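Bimanual Manipulation Lab - Handout 2
Notes from Tuesday section, 01/11/2022
Typed up fast by Hiyori Ishida, corrections to me please

Missed from last time: Project groups are final. Swaps only if both groups agree and you email Tzu-hsuan Hsueh before the next lab. Not after. Team Wokerero and Team Maseo share the late slot, so please leave the station how you found it.

What we covered

1. Teleop vs. scripted. Scripted = you write down the waypoints and the arm goes there every time. Fine for a part in a fixture. Bad for trash. Teleop = a person drives both arms, we record, the policy learns from the recordings. Whole second half of the course is teleop.

2. What counts as an episode. Starts when both arms are at home pose. Ends when the last item is in the bin AND both arms are home again. If you stop recording while an arm is still over the bin, the policy learns to hang there forever. Team Oshima did exactly this last year and lost a weekend to it.

3. Left/right assignment. Rule for the bottle task: nearer arm picks. If it's a toss-up, right arm picks, left arm waits. Write your rule down and stick to it. If two people in the same group drive with two different rules, the data disagrees with itself and training comes out mushy. Most common problem in first reports, by far.

4. Grasping bottles. Grab across the body, not along it. Caps are slippery, avoid. Crushed bottles: come in low, close slow. Labels help the cameras a lot, clear plastic with no label is the hard case and you will want extra episodes of it. Flat clear packages are worse still, try for an edge.

5. Release. Open over the middle of the bin, then go straight up. Don't drag the fingers sideways on the way out, they catch the liner.

Q from class: can we use both arms on one bottle? Yes if you want to do a handover, but then do handovers consistently, and say so in the report.

Q from class: does the background matter? Yes. More on this in week 4. Short version, a policy trained against one wall pattern can fall apart against a different one, so write down which wallpaper is up when you record.

Station setup

Two arms on the front rail, left and right. Bin toward the back, in the center. Bag goes in with the rim folded over the edge, otherwise it slides down inside. Bottles go on the floor of the cell in front of the bin and off to the right, any orientation, some close together. Do not line them up! Neat rows are easy and teach nothing.
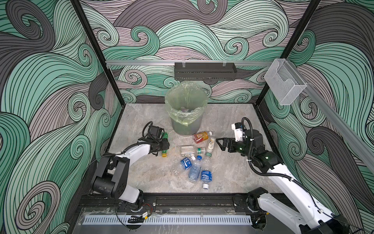 Reset between episodes: shuffle, don't just put things back where they were. Turn a couple of bottles so the cap faces another way. Keep hands out of the cell until the driver says "clear" out loud. Estop stays with the person who is NOT driving.

Logging goes through Pasis. Log in with your group name, not your own name, or the files end up in the wrong folder and Tzu-hsuan has to dig them out by hand. The class set from last year is 1,178 episodes, already uploaded, read-only. Use it to test your loader before you record anything.

Homework

- Record 30 practice episodes per group. These are thrown away, so dont stress about quality.
- Then the real set, 300 per group, due end of February. Spread it out. Groups that do it all in one night get tired driving and you can see it in the data.
- One page writeup: your arm rule, your reset procedure, what went wrong.
- Read the imitation learning chapter, skip the proofs.

Grading: writeup counts more than success rate. A policy that misses half the bottles with a clear explanation of why gets full marks. A great number with no explanation does not.

Next time: camera calibration, action chunking if theres time. Bring a laptop with the loader alredy installed, the room wifi is slow.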